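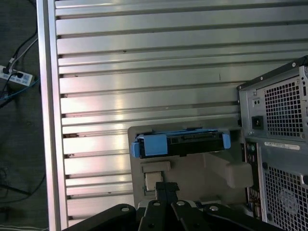
Robotic computer servicing

Robotic computer servicing is the use of robot arms to open, repair, upgrade or take apart personal computers and small servers. The term usually covers the work inside the case: pulling and inserting hard drives, seating memory modules, placing a processor in its socket, and connecting or disconnecting power and data cables. It does not include the mass production of circuit boards, which has been automated for decades with special machines, and it does not include shredding.

The work is often mentioned in the discussion of whether robots can do ordinary shop-floor chores. A trained person can replace a drive in a desktop tower in a short time and with few tools. For a robot the same task contains many small difficulties at once, and as of the last revision of this article (Jun 19, 2020) no system is known to do the complete job on unprepared computers without human help.

Background

Computers are put together largely by hand, also in big factories, at least in the final stage where the parts are joined in the case. They are also serviced by hand. Offices, schools and repair shops keep machines of many ages and makers, and the inside of two towers from the same maker may differ in the position of the drive bays, the type of the latch and the way the cables are led.

Interest in automation comes from two sides. The first is refurbishing, where used machines arrive in pallets and the drives must be taken out before anything else is done. The second is the server room, where the failed part is known in advance but a person has to walk to it. In both cases the single operation is simple and is repeated many times, and it is this kind of work that robot makers usually name first when they speak of new uses.

Typical tasks

The tasks are commonly divided by how much contact force and how much precision they need.

Removing a hard drive from a bay. Many office towers hold the drive in a plastic caddy with tabs that are pressed or released by the fingers. The robot must find the tab, press it in the right direction and pull straight. If the pull is not straight, the caddy wedges in the bay. Before this step the power and data connectors must be taken off, and these are often harder to reach than the drive.

Inserting a hard drive. This is considered more difficult than removal. The caddy must enter its guides with very little angle error, and the last part of the movement needs more force than the beginning.

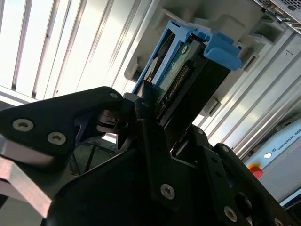
The grip itself is also a question. When a drive is held by its caddy, the plastic may flex a little and the drive may turn between the fingers, so the position of the drive is no longer exactly the position of the hand. Some programs therefore measure the part again after it is picked up, either with a camera or by touching a known edge. Others use a fixture in which the part always lies in the same way, and they regrip it there if something has moved. The electronics side of the drive should not be pressed, and the connector contacts should not be touched at all. This leaves only a small number of places where the fingers may go.

Seating a memory module. The module is keyed with a notch and goes in only one way. It needs a firm push on both ends, and on many boards the latch closes with a click that a person hears and feels. A robot without hearing must recognize the same event from the force signal, which is possible but not reliable on every board.

Placing a processor. Here almost no force is used. The processor is lowered into the open socket and the retention bracket is closed over it. The alignment must be very good, and on sockets with pins a dropped processor can bend them. Many groups leave this task for last, or do it only on boards that are already dead.

Cables. Cables are generally regarded as the hardest part. They have no fixed shape, they hide each other and they lie in the way of the hand. A power connector may have to be held with one finger while the other pushes, and some data connectors have a small metal catch. A cable that was moved aside may come back into its old place when it is released.

Equipment

The most common arrangement is one arm, or two arms, fixed to a table of slotted aluminum profile. The slots make it easy to clamp a case or a tray and to move it later to another place. The arms are usually of the collaborative type, made for working near people and limited in force. They are slower than classical industrial arms, but the work inside a computer does not allow high speed in any case.

Two-finger grippers are the usual choice. A hand with more fingers could in principle press a tab and pull at the same time, but such hands are expensive and they are too thick for the narrow space between a drive cage and a cable bundle. Small parts are often kept in trays with molded or printed recesses, so that they stand in a known position with the correct side up. Cameras are placed near the wrist, where they see the part from close, and also beside the table, where they see the whole case. Each kind is blind in some moments. The wrist camera loses sight of the contact point when the fingers are in front of it, and the outside camera when the arm is.

Trials and results

Published results are few, and they are difficult to compare. Each group chooses its own computer model and its own definition of success.

The Zilard trials are the most often cited. They were made on a single model of desktop tower, lying open on its side, with all screws already removed. In total 2967 attempts were recorded over seven tasks. Drive removal was the most successful of the seven, and connecting the power cable was the least. The authors of the report noted that most of the failures were not dramatic. The part was left slightly out of its seat and the machine continued as if the step was finished.

The Jalali workshop followed a different plan and gave the robot only one task, the insertion of the drive, on eight different case types. The arm needed a new teaching session for almost every type. After the teaching it worked well on that type, but the knowledge did not carry over to the next one in any way that saved time.

At Brakdale, a refurbishing firm kept a robot station in its regular line for 30 working days, ending in April. A person opened the cases and took off the connectors, and the robot pulled the drives and put them in a tray. The firm reported that the station was useful in quiet hours and was often switched off in busy ones – the operator beside it was faster alone. It has not been reported if the station was continued.

Criticism

There is disagreement about what such trials prove. The main objection is that the computer is prepared too much. The side panel is off, the case lies flat, the light is constant, the spare parts wait in a fixture, and the program knows from the beginning which model is on the table. Supporters answer that factories also prepare their work in this way and that nobody calls a car plant unfair for it.

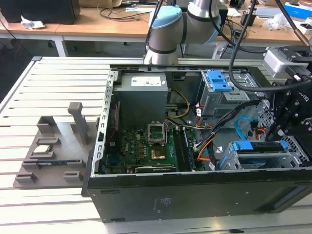

One repair shop in Vurley wrote in answer to the Zilard report that removing the drive was never the slow part of the day. The slow part, according to the letter, is the tower that comes in with a stripped screw, a bay full of dust and a cable somebody has glued, and "a robot that needs the case already open has come to us after the work is done." The letter also said that the shop would gladly pay for a machine that only removes side panels and blows out dust, and that it had not been offered one.

A second objection concerns cost. The arm, the gripper and the safety checks together cost much more than the tools of a human technician, and the time for programming is usually not counted in the reports. A third concerns damage. When a human worker feels that something is stuck, the worker stops and looks. A robot may stop too, if the force limit is set low, but with a low limit it also stops during a normal insertion, where some resistance is correct.

Learning-based methods

Older systems were programmed point by point. Newer ones try to learn the movement from demonstrations, in which a person guides the arm through the task many times while the cameras and the joint positions are recorded. The hope is that a program trained on enough varied examples will manage a case it has not seen before.

The method helps most in the steps where the exact path is not important, for example in reaching around a cable bundle. It helps less in the last part of an insertion, where the difference between a seated and an unseated connector is small and hardly visible from any side. Force sensing is used for this, but demonstrations with good force data are more difficult to collect than those with pictures only.
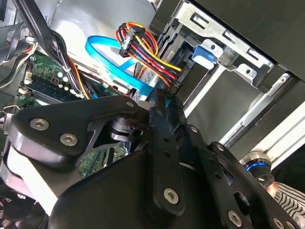
Present state

The tasks can be placed in a rough order. Pulling a drive with the connectors already removed is possible on a known model and has been done in regular work. Inserting a drive and seating memory are possible in the laboratory, with a human nearby for the failures. Disconnecting cables works sometimes. Connecting them, and leading them back so that the side panel closes and no fan is touched, remains mostly human work.

Household use is not expected soon. A home computer is opened perhaps a few times in its life, and the arm would have to be brought to it, fixed and calibrated before the first movement. Server rooms are seen as a more likely place, as the drives there are made to be changed from the front and the racks are alike. Some designers have proposed to change the computer and not the robot, with larger tabs, guided connectors and no loose cables between the drive and the board. Such designs exist in servers already. In office towers they are less common, and the towers now in use will be in repair shops for many years.

See also

Automated disassembly
Collaborative robot
Electronic waste
Force control
Hot swapping
Teaching by demonstration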